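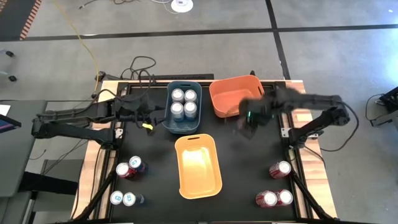
Plurby, pie protésico para uso diario: reseña tras un año largo con él

Llevo prótesis transtibial en la pierna izquierda desde hace once años. En ese tiempo he pasado por cuatro pies distintos, tres de ellos de fibra de carbono y uno, el primero, de los de talón blando y quilla rígida que ponen casi siempre al empezar. El Plurby es el cuarto. Lo fabrica Skorska y lo distribuye en mi zona la ortopedia Pronance, donde me lo adaptaron. Lo pagué en parte yo y en parte la mutua, a precio normal.

Escribo esto porque cuando lo estaba buscando encontré fichas técnicas, un folleto y muy poca cosa de gente que lo llevara puesto.

Para qué lo quería

Trabajo en un almacén de material de riego. Paso de pie unas cinco horas de las ocho, sobre hormigón, y el resto sentado preparando pedidos. Vivo en un segundo sin ascensor. Los fines de semana ando por caminos de tierra con mi mujer, nada de montaña seria. No corro. Peso 98 kilos, y eso limita bastante lo que se puede montar, porque muchos pies ligeros se quedan en 100 de máximo y a mi protésica no le gusta apurar. El Plurby en la categoría que llevo admite bastante más, aunque a cambio es más duro de punta.

El pie anterior, un Tsai de perfil bajo, me duró cuatro años y no tengo queja grave. Era cómodo en llano y malo en las cuestas. Al bajar la rampa del aparcamiento me empujaba la rodilla hacia delante y al final del día lo notaba en el muslo. Cuando la lámina empezó a crujir, Aranka Sipos, la protésica que me lleva en Pronance, me propuso probar algo con tobillo hidráulico. Lo probé dos semanas y lo devolví. Funcionaba bien, pero pesaba mucho para mi muñón, que es corto, y me obligaba a apretar más la suspensión. El Plurby era la opción intermedia: lámina de carbono partida en dos, talón intercambiable y un elemento de goma en el tobillo que deja unos grados de movimiento sin aceite ni válvulas.

Qué viene en la caja

El pie, la funda cosmética, dos calcetines finos para poner entre la lámina y la funda, tres cuñas de talón de distinta dureza y una hoja de instrucciones escrita para el técnico. Para el usuario no hay casi nada. Las cuñas van marcadas con puntos: uno, la blanda; dos, la media; tres, la dura. La media viene puesta de fábrica. Se cambian con la mano después de quitar la funda, y quitar la funda es lo peor de todo el producto, como cuento más abajo.

Mi talla es la 27. El color de la funda se elige entre cuatro tonos y ninguno se parece a mi piel. Me da igual, pero sé que hay quien lo mira mucho.

La adaptación

Fueron tres visitas. En la primera se hizo el alineado en banco y anduve entre las paralelas. Salí de allí con la sensación de ir en cuesta arriba todo el rato, que según Aranka es lo habitual cuando se viene de un pie con la punta más blanda. En la segunda, a los diez días, retrasó el encaje unos milímetros y cambió la cuña media por la blanda. Eso arregló casi todo. La tercera fue para revisar tornillos y quitar un poco de rotación externa, porque se me iba la punta hacia fuera cuando llevaba peso.

Mi consejo para quien lo estrene es no juzgarlo la primera semana. Yo estuve a punto de pedir que me montaran otra vez el viejo. La rodilla tarda en entender cuándo llega el apoyo de la punta y mientras tanto se camina raro y cansa.
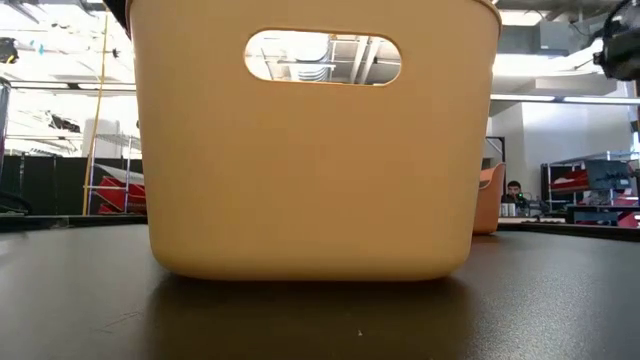
También conviene ir a las visitas con el calzado que se usa de verdad. Parece evidente y la primera vez fui con zapatillas de deporte, cuando en el almacén llevo bota de seguridad con más tacón. Hubo que repetir parte del ajuste.

Andar en llano

Bien. La transición del talón a la punta es continua, sin ese escalón a mitad de paso que tenía el Tsai. En hormigón, al final de la jornada, noto menos golpe en la zona de la tibia. Sigo quitándome la prótesis al llegar a casa, como siempre, pero antes me la quitaba en el rellano y ahora aguanto hasta después de ducharme – en parte será el pie y en parte que estrené liner en la misma época, así que no se lo apunto todo.

A paso rápido devuelve algo de energía. No esperen un muelle. Para coger un autobús sirve.

Cuestas y escaleras

En bajada es donde más he ganado. El elemento de goma deja que la planta se asiente antes y la rodilla no sale disparada. La rampa del aparcamiento la bajo ya sin agarrarme. En subida la mejora es pequeña; si la pendiente es fuerte hay que seguir atacándola con la pierna buena.

Las escaleras de casa las subo alternando y las bajo alternando con la mano en la barandilla. Con el pie anterior bajaba de una en una cuando iba cargado. Aquí la punta dura se nota, porque si se apoya demasiado pie en el escalón no dobla y frena. Hay que dejar media planta fuera. Se aprende en unos días.

Terreno irregular

La lámina partida hace su trabajo con piedras y raíces pequeñas. Cada mitad cede por su lado y el tobillo no se tuerce tanto. En una ladera, andando de través, me sigue faltando algo, pero no conozco ningún pie de este precio que lo resuelva. En arena seca va mal, se hunde la punta y cuesta sacarla. En hierba mojada no he tenido problemas.

En el camino de grava que hacemos casi todos los sábados tardo menos que antes, y vuelvo con menos rozadura en la parte de atrás del muñón.

De pie y quieto

Es lo que menos aparece en los folletos y lo que más hago. Con la cuña blanda, estando parado, el cuerpo se va un poco hacia atrás. No es inestable, pero obliga a corregir y al cabo de una hora la espalda lo acusa. Con la media desaparece, a costa de un apoyo más seco al andar. He terminado usando la blanda en casa y en el campo y la media en el trabajo. Lo ideal sería una dureza entre las dos, y Skorska no la tiene.

Un compañero de la asociación, Tin-yau Tam, lleva el mismo pie con una categoría menos de rigidez y pesa 30 kilos menos que yo. Él usa la media para todo y dice que no nota ese balanceo. Lo cuento para que se vea hasta qué punto depende de cada persona.

Ruido

Los primeros cinco meses, ninguno. Luego apareció un chasquido al cargar la punta, sobre todo con frío. Era el calcetín interior, que se había gastado por el borde y dejaba rozar el carbono con la funda. Se cambió el calcetín y se acabó. Desde entonces lo reviso cada pocas semanas. El recambio es barato, pero hay que pedirlo, y en Pronance tardaron casi un mes la primera vez. Ahora tengo un par guardado en el cajón.

La funda

Es mala. Para quitarla hace falta el calzador largo que venden aparte, y aun así se hace fuerza en un sitio donde es fácil pellizcar la goma. La mía se rajó por el talón en abril, a los nueve meses. Me la cambiaron en garantía sin discutir, con la misma pieza, y la segunda ya tiene una marca en el mismo punto. El hueco entre el dedo gordo y el resto está bien hecho y permite usar sandalia de tira, eso sí.

Que las cuñas se cambien con la mano pierde bastante gracia si antes hay que pelearse diez minutos con la funda. En el trabajo no lo haría nunca. Yo hago el cambio el domingo por la noche y el viernes al volver.

Agua

El fabricante lo da como resistente a salpicaduras y a la inmersión ocasional en agua dulce. Lo he mojado con lluvia muchas veces y una vez metí el pie entero en una acequia. Lo saqué de la funda, lo sequé con una toalla y lo dejé toda la noche al aire. No le pasó nada. En la ducha no lo uso y en el mar tampoco; para eso guardo la prótesis vieja.

Mantenimiento

Poca cosa. Sacar la funda, quitar el polvo y la arenilla, mirar que la lámina no tenga astillas en los bordes, comprobar que la goma del tobillo no esté agrietada. La revisión en la ortopedia es cada seis meses. En la segunda me cambiaron la goma, que según el manual es pieza de desgaste y con mi peso dura menos. No la cobraron por estar en garantía. Después sí se paga, y pregunté el precio: es razonable, más o menos lo de un par de zapatos corrientes.

La garantía de la lámina son 2 años. De la funda, uno. Hay que guardar el informe de cada revisión, porque sin ellos Skorska puede rechazar la reclamación.

Lo que me gusta

La bajada de rampas y escaleras. El peso, que es contenido para lo que aguanta. Que no lleve batería ni líquido. El trato en la ortopedia, aunque eso no es mérito del pie.

Lo que no

La funda. El salto entre la cuña blanda y la media. La hoja de instrucciones, que da por hecho que el usuario no va a tocar nada cuando el sistema de cuñas está pensado para que lo toque. Los plazos de los recambios.

A quién se lo recomendaría

A una persona activa, con amputación por debajo de la rodilla, que camine bastante por ciudad y algo por campo, y que tenga desniveles en su recorrido habitual. Si pasa el día parada en el mismo sitio, que pida probarlo al menos una jornada entera antes de decidir, con la cuña media. Si quiere correr, hay otros pies. Si tiene poca fuerza en el muslo o acaba de empezar a andar, la punta le parecerá dura y seguramente le vaya mejor algo más sencillo.

Para amputación por encima de la rodilla no puedo opinar. En el foro leí a dos personas que lo llevan con rodilla mecánica, una contenta y otra no.

Le pongo un siete y medio. Con una funda decente sería un ocho y pico. Si alguien lo usa con cuña dura, me interesa saber con qué peso y para qué, porque la mía sigue en la bolsa sin estrenar.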